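Print this item | E-mail this item
14 May 2026
By Petro Yatsenko

Gripper drops traced to a worn cable strap

The two-arm cell at Flevham is running again after a fault that had been bothering us since February. The gripper on one arm would open by itself in the middle of a lift. We logged 689 lifts at reduced speed to find the cause, and the arm let go early in 60 of them.

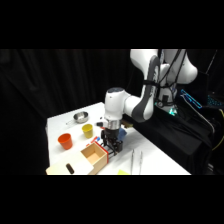 Was anyone hurt? Everyone is fine, and the only damage was a chipped corner on a box lid.

Dubey, who supplied the gripper, first suspected the control software. We loaded their older version and the drops kept coming. Then Clevard sent a technician, who noticed that the failures came almost entirely with the elbow bent hard. A strap had slipped and was letting the signal cable rub against a joint cover.
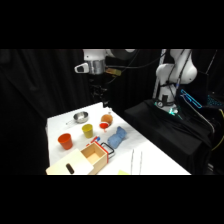 Cable routing is now part of the check before each shift. Look for slack near every joint, then move the arm slowly through its full reach with the gripper empty. On an arm with thin cables strapped along its links, each strap gets a tug by hand. Hit the stop button first – a paused program is not a stopped arm.

The cable has been replaced and the new straps are wider. We also changed the gripper setting so that it holds its position if the signal is lost.
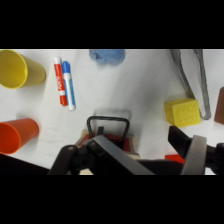 That setting has its own risk, as a hand caught in the fingers would stay caught. The Wonon manual release now hangs next to the stop button, and everyone who uses the cell needs to practice with it before their next shift. Straps will be changed every 500 hours of running time.

Print this item | E-mail this item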